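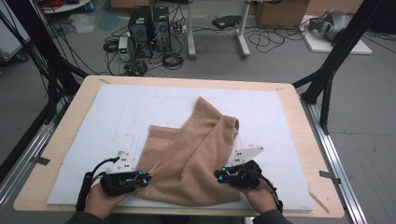
Page last changed: October, 4.15 pm

Folding by the sackful: a morning at the Clendgate linen room

The linen room at Clendgate is on the ground floor, behind the loading door, and it smells of soap powder. The woman who runs it has been there for eleven years. She asked us to leave her name out, on the grounds that her sister reads everything and will ring her up.

Clendgate lends cloth to village halls, amateur theatres and schools: towels, table covers, blankets, lengths of plain fabric for costumes. It had 1,350 pieces on its shelves at the last stock check, against 1,000 when it moved from the old Teixeira building. Every one of them comes back needing to be folded again.

"People think the washing is the work," she says. "The machines do the washing. The folding is where the hours go."

She likes a pale table with a white mat on it. She used to work straight on the wood and found that brown cloth was hard to see against it at the end of a shift. Rounded corners matter too, she says, as she has torn two cardigans on square ones.

A piece that arrives on the mat in a heap is a different job from one that arrives flat. Brown fabric of the soft sort is the one she gets asked about most by new starters, who tend to pull at whatever bit is sticking up.

"You get a corner poking out at the back and you go for it, and then you've dragged the whole lot round and you're no better off. Find an edge first. If there's a straight bit lying out at the side, start with that. Leave the rolled-up end until you know which way it's rolled."

Her own method is to open the cloth right out, even if it looks half folded already. She smooths it from the middle with the side of the hand, brings the long edges together, then folds it in half twice. The fold goes towards the front of the shelf so that whoever takes it down can get hold of one piece and leave the rest.

She does not iron. "Creases drop out if you stack it while it's still a bit warm. The long slanting ones are the worst. They come from stuffing it in the bag at the other end, and I've written to them about that."

The shelves are labelled by size and then by colour. Large items used to go to Kalotach, a storage firm on the same estate, but since the spring they have stayed in the building. The move saved 696 pounds in its first quarter, and it means that a school ringing at nine can collect before lunch.

Last year the room sent out 2,180 loans. She expects this year to be busier, with the pantomimes still to come. Asked whether she folds at home, she says she puts her towels over the banister like everyone else.

Cloth can be borrowed from the Clendgate front desk, which opens at 9 am. Returns should be dry and shaken out.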